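The Folding Season

By the time the rain came to Hellham that March, I had folded the same pink thing more often than I had folded anything of my own in all my life, and I include the years when the children were small. I say "folded," though my hands never touched the cloth except to ruin it. That was half of the job, you see. I would reach in, rumple it up good and proper, and go sit back down at the handles, and then the arms would do whatever my arms did, and the whole business would be saved away under a number.

The place was called Howlader, up over the old feed store, and I had come to it from twenty-odd years of pressing and mending at the Pitemance Laundry, which had closed its doors in the fall. The people at Howlader wanted somebody who knew cloth. They had plenty of young folks who knew everything else. I told them at the interview that I had never so much as set the clock on my stove, and they looked delighted, every one of them, as if I had said something clever.

So they sat me down at Drevent. Drevent was the name of the whole station, both arms and the table together, and I never did learn where they got it. I took to saying good morning to it. For the first week I could hardly pick up a sock. You squeeze the handle and there is nothing there, no nap, no weight, none of the little things a thumb knows without being told, and I dropped sleeves and pinched air and once got so cross that I went and stood on the back stairs with my coffee until I had cooled off.

But a body gets used to things. I learned to watch for the cloth giving way instead of feeling for it. I learned to let the left side hold while the right side thought. And I learned, which was harder, to leave in my mistakes, because the young woman who ran our room said that the learner needed to see a fold go wrong and get put right again, or it would never know what to do on a bad day. I thought about that one for a long time on the bus home. My mother taught me to fold, and she never let me see her get one wrong, and I wonder now whether that was a kindness.

The afternoon I want to tell you about, I was coming up on number 2117. We had the pink one out again, and the basket at the back, and I had rumpled it worse than usual because my knee was bothering me and I suppose I took it out on the laundry. 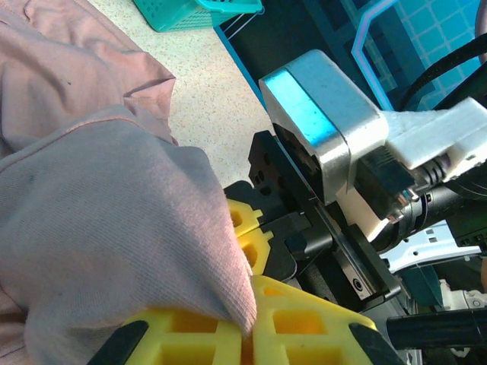
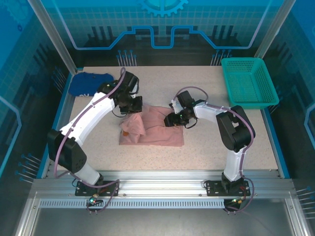 I had just let go of the handles to rub my knee when the young woman came and crouched by my chair. She asked whether I would like to see what it had learned so far, from me and from the others on the late shift. I said I wasn't sure I would. She laughed and did something at the keyboard, and told me to keep my hands in my lap.

Well, I kept them there, and it was no easy thing. The arms went down slowly. They stopped over the cloth, as I stop, and then the left one gave the edge a small tug before it lifted, a silly little tug that does no good to anybody. I knew that tug. It was my mother's, from the ironing board in the back kitchen, and I had not known until then that I did it too.

It made a poor fold, mind you. One side came out longer than the other and the collar got swallowed. I told it so. Then I leaned over and rumpled the thing up again, and took hold of the handles, and asked her for number 2117, and we went on until the lamps came on over the feed store and it was time for my bus.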